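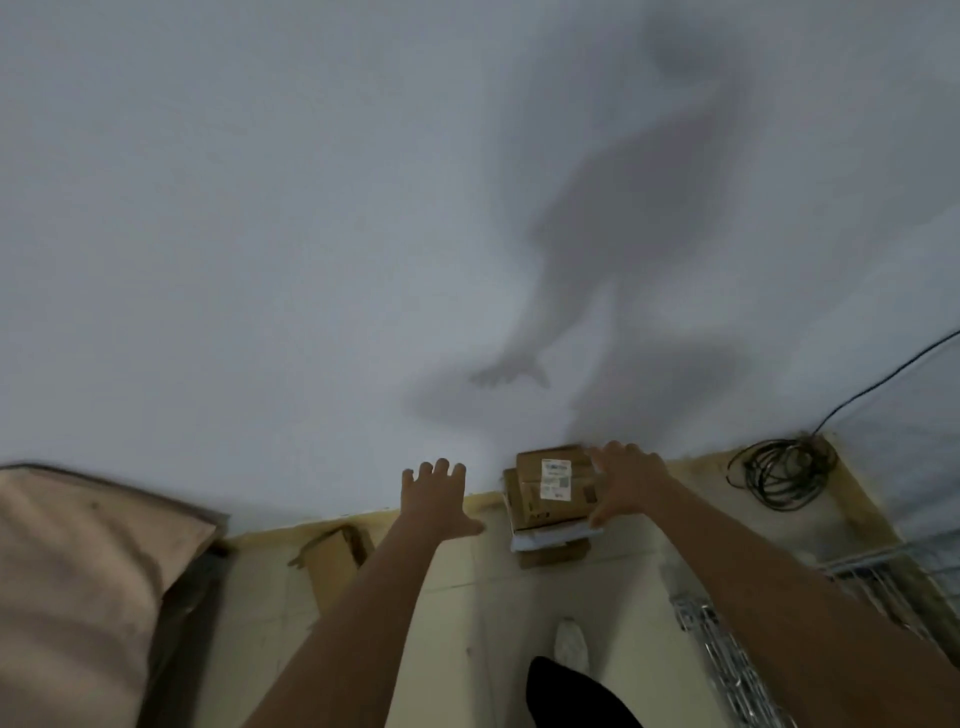
Section 4: Recording your first parcel job

Right, so the Skeretti is charged, the head strap fits and you've paired it with the base unit (if not, pop back to Section 3, I'll wait). Now comes the bit I enjoy most, showing the robot how you'd do the job yourself. You wear the camera, you shift some parcels, and the arm learns from your hands. I've done this in the workshop at Gilldale more times than I'd like to admit, and my early goes were dreadful, so don't worry if yours are too.

Before you start

Pick a stack you can lift without thinking about it. Mixed sizes are great! A couple of boxes with a flat mailer in between makes a really good lesson, as the arm has to learn that a mailer bends and a box doesn't. Up against a wall is fine too. Roll your sleeves up past the elbow, and take off any rings or a chunky watch.

Steps

1. Stand facing the stack, close enough to reach the top parcel with your elbows a little bent.

2. Press the side button once and wait for 2 beeps. One long beep means the card is full (see Section 7).

3. Look down at the parcels and hold both hands out in front of you for 3 seconds, fingers apart. The green light comes on when it has found them.

4. Reach for the top box. Go for the corners and edges, and keep your fingers off the label if you can, so the reader gets a clean look at the code.

5. Lift, turn and set the box down wherever you want your finished pile. Move at your normal pace. I used to go terribly slowly, thinking I was helping, and ended up with an arm that dawdled over everything.

6. Carry on down the stack, one parcel at a time, then press the side button again to stop.

7. Repeat until you have 22 good recordings. Yes, it's a lot, but you can split them over a few days, and the base unit keeps count for you.

Note: a shadow on the wall won't spoil a recording. If the green light flickers, though, try switching on a second lamp or shuffling sideways a bit.

Note: if you drop something, just pick it up and keep going. The Śliwiński grip software copes well with fumbles and I rather think it learns from them.

Caution: check where your feet are going before you press record. Looking down through the strap makes it easy to forget what's beside you, and loose cables and bits of metal racking are just the sort of thing to catch a toe.

Caution: bend your knees for anything low down. Don't record anything you'd normally ask a second person to help with.

When the count is full, plug the camera into the base unit and leave it overnight. Section 5 covers the first supervised run with the arm, and you'll want the Dillport safety mat laid out for that one.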